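The Gourd Road

My aunt left me her house in Skurkthorpe, her debts and one dried gourd, and I'll be straight with you, the gourd was the only part I wanted.

She'd told me about it since I was 6. Some ancestor of ours carried it down from Skellano in 1453 with the last clean water from the Menora spring inside it, and it had never been opened since. You could shake it (I was not allowed to shake it, so of course I shook it) and hear a little slosh, way down deep, like somebody turning over in bed.

So there I was in December, 13 hours on a bus, with the thing wrapped in two sweaters on my lap. The driver wanted to put it underneath with the suitcases. I said no. He said it was a vegetable. I said it was family, and he let me keep it after that, but he watched me in the mirror all the way to the Isah bridge.

The spring was dry, naturally. There was a stone basin full of leaves and a bench and a dog asleep on the bench. I sat down next to the dog and ate my sandwich, and I thought, well, now what?
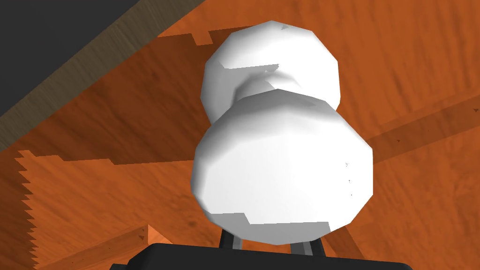

The gourd, pale as a snowman.

I had planned to pour the water back. I had even practiced a few words on the bus! But the dog woke up and put its chin on my knee, and the light was going, and I shook the gourd one more time to hear it.

Slosh.

I wrapped it up again in both sweaters and walked back down to ask about the evening bus.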